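18th February, sim bench

Reran the Grelton comparison before anyone puts it on a slide. The claim is that training on randomized camera poses makes the policy robust to where the camera sits. I didn't believe it in October and I'm only a little closer now.

Setup: two-armed robot in simulation, Layug checkpoint, same reach-and-grasp task as before. 2000 training episodes, 28 held-out camera poses, 12 rollouts per pose. Baseline is the same network trained on the fixed head view. Seeds match this time. They did not match in October, and the old plot should come off the wiki.

What I see so far:

The randomized policy wins on the average. Fine. But nearly all of the gain comes from poses close to the training range. On the far poses, especially the low ones pointing up, both policies are bad, and the gap is small enough that I'd want more seeds before calling it a gap.

I also don't like how the poses were sampled. Garnumano draws position and tilt separately, so the low, steeply tilted views hardly ever come up in training. Then we test on them and report one number for everything. Of course the number looks smooth.

Second worry: landmarks. The ceiling checks are a gift to any vision network. If the policy is getting its bearings from the checkerboard, we've shown robustness to camera pose in a room with a checkerboard. Ivoditz wants to use this result for a real cell with a plain ceiling.

Went through the low poses one at a time to see what the network gets to work with.

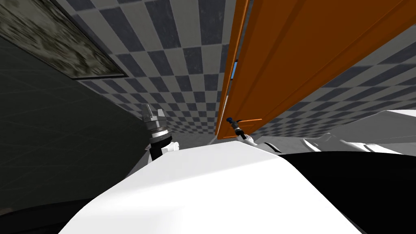
R. Notebook owner, sim bench

One gripper is in clear view, pointing up, and the white body takes up much of the bottom. The other arm is only a bunch of shell plates under the orange panel. I couldn't label a grasp from this one myself, so I'm not sure what a success on it would mean. Might be the policy replaying a motion it likes.

To do:
- blind test: feed a gray image, same rollouts. Should have been done first.
- plain ceiling, everything else fixed
- split the results by tilt, no more single average
- sample position and tilt jointly, retrain if there's a free GPU

Until the gray-image run is in, I'd keep the word "robust" out of the draft.

Sim bench notebook | Contact: use the lab mailing list | Back to top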